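The Zenis Demonstration

Reginald Blackwood had been sold a conveyor belt once that ran backward when it rained, so he did not get up when the man from Rorkent came in. He let him find a chair.

"You got our packet," the man said.

"I got it."

"And did you have a chance to look at the simulation?"

Reginald had looked at the simulation four times, the last time at one in the morning with a plate of crackers on his chest. He said he'd glanced at it.

The shop was called Mirnance, after the street it used to be on, and it made small plastic housings for hearing-test equipment. Every housing spent time in a curing cabinet. Somebody opened the cabinet, put a tray in, closed it, waited, opened it, and took the tray out. For the last nine years that somebody had mostly been Hà, who also did the books on slow afternoons and who was at that moment standing by the coffee machine, not making coffee.

The product was called Zenis. It was an arm, a plate to bolt the arm to, and a subscription. The subscription was the part Reginald had circled.

"So what am I paying for in the second year?" he said. "The arm's the same arm."

"Continuous improvement."

"Of what?"

"Of the motion library." The salesman had a nice way of putting his fingertips together. "Every customer's arm learns from every other customer's arm. You'd be getting the benefit of the whole fleet."

"How big is the fleet?"

"It's growing."

Hà laughed, one short breath through her nose, and began to rinse a cup that was clean.

The salesman opened his laptop and turned it around. There was a chart of tray cycles. By hand, the chart said, a shop of this size could do 50 trays a shift. With Zenis it would do 115. Between the two bars there was a green arrow, curved, like something being thrown.

"Where'd you get the 50?" Reginald asked.

"That's an industry figure."

"We do 65."

"Well, that's terrific. That's a very strong baseline."

"Sixty-five," Hà said from the sink, "with lunch."

The man typed something. The first bar got taller and the second bar, Reginald noticed, got taller too. He asked about that. The man said the model was proportional. Reginald asked him what that meant, and he explained it for some time, and at the end of it the cabinet still took as long to cure a tray as it had ever taken, and no one had said how an arm would hurry it.

"Let's talk about the door," Reginald said.

"The door?"

"On the cabinet. It sticks. You have to lift it a little and then pull. Hà does it with her hip."

"Zenis handles a wide range of enclosures."

"Does it have a hip?"

The man smiled as if this were a joke, and wrote it down anyway. He had a small notebook for the purpose, and Reginald liked him slightly better for it. He had expected a younger person. This one had gray in his eyebrows and a mended strap on his bag, and at some point in his life he had probably sold something that worked.

"What does it cost to have somebody out here when it quits?" Reginald said.

"Remote support is included for 2 years."

"I said out here."

"On-site is quoted separately."

"By who?"

"By a partner."

"Which partner?"

"We're finalizing that for your region."

Reginald pulled the packet over and turned to the back, where he had stuck a yellow note. The quote was dated Mar 30, 2022 and was good until the end of May. He had learned to distrust a price that went bad like milk. The conveyor people had done it too. They had called him at home on the last evening, and his late wife had answered, and she had told them he was dead. He'd bought the thing the next morning out of embarrassment.

"Show her the picture," he said.

"Sorry?"

"You've been talking to me for half an hour and she's the one who loads the trays. Show Hà the picture."

Hà dried her hands and came over. She did not sit. She put on the glasses she wore on a cord and bent down until her face was close to the screen, and the salesman politely leaned back to make room. He found the file, waited through a little spinning wheel, and made it as large as it would go.

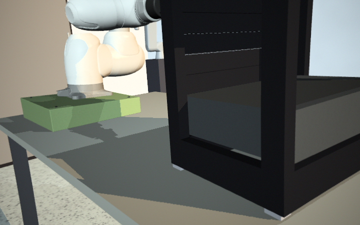
Zenis on its base plate beside the curing enclosure. Simulated view, from the Rorkent packet.

She looked for a long time. The arm was white and smooth as soap and stood on its green plate on a gray table, and the black cabinet stood next to it, tall and boxy, with its dark window.

"Where's the tray?" she said.

"This is the cell at rest. The trays come in a later view."

"Is there a later view?"

"There will be, at the integration stage."

"What's its hand look like?"

"The gripper's application-specific."

"But I can't see it," Hà said. "It goes behind the box. The end of the arm goes right behind the corner of the box."

Reginald leaned in. He had looked at the picture four times and had been so taken with the arm, the shine down its lower part, the fat round elbow, that he had never followed it to the end. She was right. It reached across the top and went out of sight.

"That's just the camera angle," the man said.

"Then turn it."

"It's a still."

"You made it on a computer, though. Somebody could turn it."

"I could ask the team." He wrote that down as well.

She put her finger near the glass, careful not to touch. "This plate. I see screw holes in the plate. I don't see any screws in them."

"It's a rendering."

"So what's holding it to the table?"

"In the real installation it would be anchored."

"To our table?" She turned and looked through the office window at the bench in the shop. Reginald looked too. It was a door on two sawhorses. It had been temporary when he bought the building.

"We'd recommend a different table," the salesman said.

"Is that quoted separately?" said Reginald.

It was. There was a line for it on page six, under Site Readiness, along with floor leveling and something called a safety review, for which there was a dash where the price should have been. The salesman explained the dash. Out in the shop the cabinet timer went off, and Hà took off her glasses and went to see to it, and both men stopped and watched her through the window. She lifted the door a little and bumped it and it swung open. She had the tray out and another one in before the timer had finished complaining.

"She's very quick," the man said.

"Her shoulder's bad," said Reginald. "That's why you're here. I don't need 115. I don't have orders for 115. What I need is for her not to do that sixty-five times."

The man put down his pen. He looked at the chart on the laptop, with the arrow, and closed the lid halfway.

"I don't know that it would open that door," he said. "I'd want to see it try. They'd rather I didn't say that."

"Could you bring one?"

"Here? We don't usually. There's a demo center."

"With a door that sticks?"

"No," he said. "It's a very good door."

Reginald got up then, for the first time, and poured two cups of coffee, one of them into the cup Hà had washed. He said that if Rorkent would put an arm in a truck, and stand it next to his cabinet, and let it load trays for one day with nobody from Rorkent touching it, he would talk about the first year. He would not talk about the second year. He wanted the dash filled in with a number. He wanted the name of the partner, and a telephone that somebody answered.

"I can take that back to them," the man said. "I can't tell you what they'll say."

"You can guess."

"I can guess."

He drank the coffee, packed the laptop into the bag with the mended strap, and left a second copy of the packet on the desk in case the first one got lost. When he was gone Hà came in rubbing her shoulder and sat down in the chair he had used.

"Did you buy it?" she said.

"No."

"Are you going to?"

"I don't know. Ask me in May." He was looking out at the cabinet. "How much would it be to fix that door?"

"I asked you that in the fall," Hà said, and reached for the phone book.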